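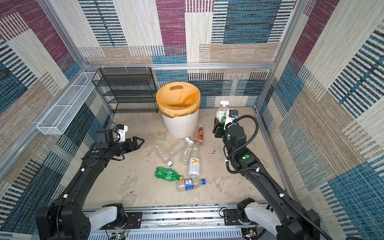 Zelle 3 in Ekville, rechter Greifer an der Flasche mit dem grün-weißen Etikett.

Mai, Spätschicht. Stand des Zählers bei Übernahme: 1.957 Zyklen, Soll bis zur Abnahme durch Dreltelel 2.000. Leergut in den Eimer, beide Arme, Programm von Vindell. Quote laut Protokoll 98 Prozent. Die Fehlgriffe verteilen sich ungleich – unetikettierte Klarflaschen liegen deutlich vorn.

Meine Arbeit besteht jetzt aus Auslegen, Beutelwechsel und Eintragen. Am Band hatte ich früher die Hände voll und den Kopf frei, inzwischen ist es umgekehrt.
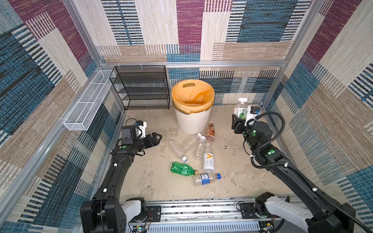 Die Pausenregelung ist weiter offen. Am Band galt der Takt, an der Zelle gilt der Programmlauf, und der endet selten zur vollen Stunde. Gilani will die Schichtzettel ab Juni umstellen. Zwei Kollegen aus der Sortierung werden angelernt, der Rest bleibt vorerst am Band. Lohngruppe unverändert.

Morgen Greiferbacken links prüfen.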